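Extension leads, again

I spent most of August sorting out the box of extension leads, a job I had put off since we moved to Pilstead. It was one of those deep plastic crates from Stustero, and everything with a plug had gone into it. There were 26 leads in all, if you include the two that had lost their plugs.

I tested each one with a lamp in the hall. Four did nothing and went straight to the tip. Another five worked but had cracked casings or a plug that felt loose, so those went as well. The tip at Hunham has a separate cage for cables, round the back by the fridges, and it shuts at four.

The ones I kept got a wipe with a barely damp cloth – unplugged, obviously – and a strip of masking tape near the plug with the length written on it. I had bought a label maker for this but the tape it takes is too stiff to wrap round a cable.

Power strips are harder to store than plain leads. They don't coil, and the heavy end always drops to the bottom of the box.
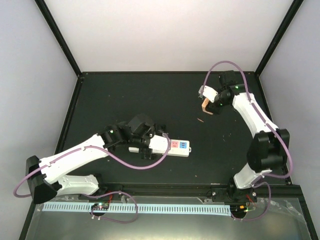

I like a strip with its own switches, and coloured ones are better still. With red and blue you can tell which is which from across the room. At my desk the printer is on one and the lamp is on the other, and I no longer turn the wrong thing off.

The long strips now hang from hooks inside the cupboard door. The short ones are in a shoebox on the shelf above. I still need a longer lead for the shed, and the Niskanen one I wanted is out of stock until the autumn.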